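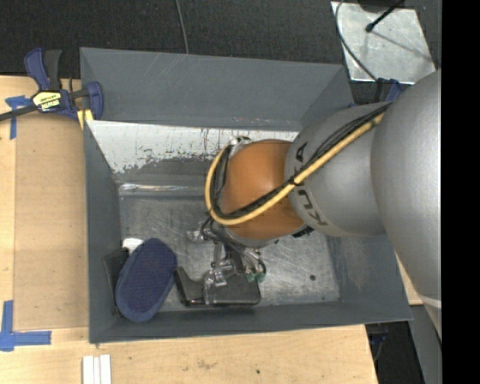

Slide 1. Gray bin on the wooden work surface, walls and floor showing wear.

Speaker notes: Looking After Shared Bins
Standstead storage session, 1 Nov 2020

Leave the first slide up while people find seats. Start when the door is closed.

Opening
Thank everyone for coming. Say that the talk is on bins: how they wear, how to clean them, and when to stop using them. It runs to the break and there is time for questions at the end.

Ask who cleaned a bin in the last month. Wait for hands. Then ask who wrote it down. Move on without comment.

Slide 1, the gray bin
Give people a moment to look. Point to the floor first. It has scuffs and pale scratches running over it. Then the far wall, where the scratches are faint and run on a diagonal. Say that scratches like these are a surface matter until you can catch a fingernail in them.

Next, the whitish band on the far side. Point out the ragged lower edge and the small dark and reddish marks in it. Do not guess at the cause from the slide. Tell people that when they find a band like that on a bin of their own, they should wipe a small patch with a damp white cloth and look at the cloth. If color comes off, it is residue and the bin goes to the wash. If nothing comes off, write "marked, clean" on the card.

Last, the shiny strip where the wall meets the floor. Use it to bring up the joint in general. Dirt collects along a joint, and a flat cloth passes right over it. We use a narrow brush.

Slide 2, the numbers
The Plurneck store has 406 bins on its list. At the November check, 363 were fit to go straight back on the shelf. Of the rest, 13 were retired and the others were washed and checked again.

If someone asks what retired means, it means taken off the list and cut up. We used to keep them for "odd jobs" and they came back into use within a week.

Slide 3, the wash
Read the steps out. People copy them down, so go slowly.

Tip the bin over and knock out anything dry.
Rinse with warm water, far wall first, floor last.
Brush the joints, all four sides.
Wash with plain dish soap and a soft cloth.
Rinse again and stand it on its end to drain.
Dry the floor by hand before stacking.

Mention that scouring pads are no longer kept at the sink. They took the finish off a whole shelf of bins at Petrenko and those bins now hold dirt more than the old ones do.

Sloping walls: bins with sloping walls nest, and damp ones stick together. Two people to pull them apart, one holding the lower bin flat. Do not bang them on the floor.

Slide 4, when to retire
A crack of any length in the floor.
A split at a corner.
A rim that snags a glove.
A bin that rocks when it stands empty on a level surface.

A dark spot is not on the list. Neither is a stain that has been wiped and stays put. We had a long discussion over stains last year and the rule is now that looks do not count.

Slide 5, the card
Hold up a blank card. Three lines: bin number, date, what you found. Pass some around. The store has 2,000 of them printed, so there is no need to save them or write on the back.

If time is short, skip slide 6 (shelf labels) and go to questions.

Questions that usually come up
Can we use bleach? No. Soap first, and ask at the store desk if soap fails.
Do lids get a card? No, they go with the bin.
Who decides on a borderline case? Whoever runs the next check. Put the bin on the bottom shelf with its card face up.
Can we paint over scratches? No. Paint flakes into whatever is put in the bin.

Close
Put slide 1 back up for the break. Collect the pens. Sign-up sheet for the Event wash day is by the door, and gloves will be provided in two sizes.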